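Baking and Pastry Basics, Norley Evening Classes
Notes for Unit 2: Plating and Serving the Croissant
Instructor: Nandini Panicker

Welcome back, everyone, and thank you for being so patient with the dough last time. I know all that folding and chilling can feel like it will never end, and several of you told me your kitchens at home have been buried in flour ever since (mine too, if that helps!). In this unit we leave the oven alone and think about what happens between the cooling rack and the person who is going to eat the thing.

Start with the croissant itself. Before you reach for a plate, set it down on a plain surface and have a good look at it. Find the two horns and decide which way they should face. A crescent has a front and a back, and I like the horns toward the guest, though my old teacher, Sumathi Namboodiri, always turned hers away and we argued about it cheerfully for years. Look at the color on the ridges and at the paler creases where the layers have opened up. Those creases are what people notice first, so choose the side that shows them best.

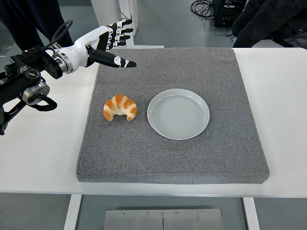 Now for the plate. A small croissant gets lost on a dinner plate, so use a side plate with a bit of room around the edge. Pale, plain ceramic is my favorite, and anything with a busy pattern will fight with the pastry. Put the plate down close to the croissant before you pick anything up, so the trip is a short one and you aren't carrying flakes all over the table.

Lift from the sides, near the thick middle, and never by a horn. Be gentle, as you would with an egg, and lower it until the whole underside is resting before you let go. If it lands crooked, lift it and set it down again, please, and don't drag it across the plate, or you'll leave a trail of crumbs and grease.

For practice at home: plate two croissants, one with the horns toward you and one with them away, and write a few lines on which you prefer. Ilango Rao has kindly offered to collect the notes at the start of our next class. Bring an apron and a side plate from your own cupboard.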